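Un brazo robótico para cambiar procesadores, y unas cuantas preguntas

TECNOLOGÍA | 3/4/23

El taller compartido Bolura abrió ayer sus puertas para enseñar el proyecto que más tiempo ocupa a sus socios desde enero: un puesto automático, bautizado Justow, pensado para montar el procesador en ordenadores de sobremesa usados. La idea es recuperar equipos viejos sin que una persona tenga que tocar los contactos del zócalo. Sobre el papel suena bien. En el banco de trabajo la cosa va más despacio.

Otis Lindqvist, promotor del invento, calcula que el grupo lleva gastados 3586 euros, sin contar los brazos, que llegaron de segunda mano a través de la distribuidora Tradus. Es una cantidad seria para un taller de barrio, y más si se compara con lo que vale un sobremesa de oficina retirado. Lindqvist replica que el dinero se ha ido en aprender y que nadie le pide cuentas de rentabilidad a quien se construye un velero en el garaje. Tiene parte de razón, aunque el folleto que se repartía en la entrada hablaba de «servicio a la comunidad» y de «ahorro», palabras que un velero no suele necesitar.

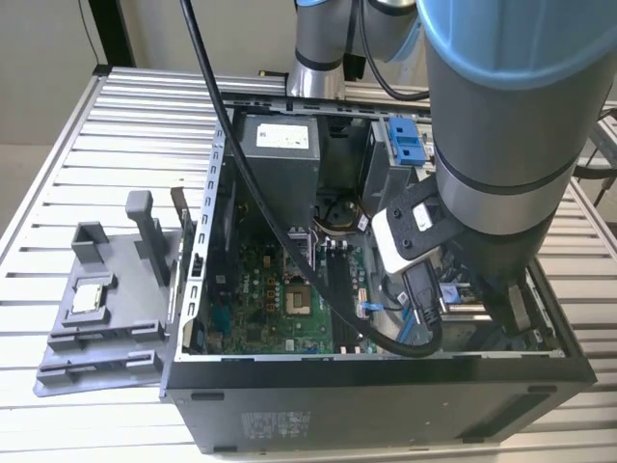

El planteamiento es sencillo de contar. La torre se coloca tumbada y sin la tapa lateral, el procesador espera en una bandeja impresa en 3D y el brazo tiene que llevarlo hasta el zócalo vacío. Un programa escrito por los propios socios, al que llaman Dafis, se ocupa de corregir la posición con lo que ve la cámara de la pinza. El margen de error es mínimo y un contacto doblado puede dejar la placa inservible, algo que en el taller conocen de primera mano: reconocen haber estropeado tres.

Según las notas que el grupo cuelga junto a la puerta, de 61 intentos completos salieron bien 41. Lindqvist lo presenta como un avance enorme respecto al invierno. Puede que lo sea. También significa que uno de cada tres termina con alguien metiendo la mano, y cualquiera que haya montado un par de ordenadores sabe que el gesto, a mano, se resuelve en menos de un minuto y casi siempre a la primera.

Queda además lo que el puesto no hace. No retira la tapa, no quita el disipador, no limpia la pasta térmica vieja y no conecta un solo cable. Todo eso lo prepara una persona antes de que el brazo se mueva, y otra vez una persona lo remata después. A la pregunta de cuánto tiempo se gana en conjunto, la respuesta fue que todavía no lo han medido. Tampoco está claro qué ocurrirá con otros modelos de caja, porque la bandeja se diseñó para una concreta y habría que volver a dibujarla para cada una.
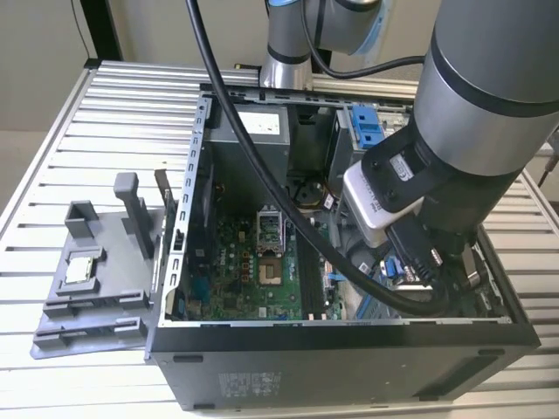 El puesto Justow, en el taller Bolura: el procesador en su bandeja y el zócalo de la placa, vacío.

Varios de los asistentes preguntaron por la seguridad, en particular por los talleres infantiles que Bolura organiza en la misma nave. El grupo asegura que el equipo queda sin corriente fuera del horario de pruebas y que se está estudiando un cierre para la zona. No dieron plazo ni presupuesto para esa obra.

Donde el proyecto convence más es en lo menos vistoso. Los planos de la bandeja se van a publicar gratis, y un nido impreso que sujete el procesador sin tocarlo por debajo puede servirle a cualquiera que repare equipos en casa, con robot o sin él. Lindqvist quiere publicar también el código de Dafis, aunque admite que ahora mismo solo lo entienden quienes lo escribieron.

La próxima demostración será a finales de mes, con entrada libre. El grupo quiere probar entonces con una segunda caja de otro fabricante.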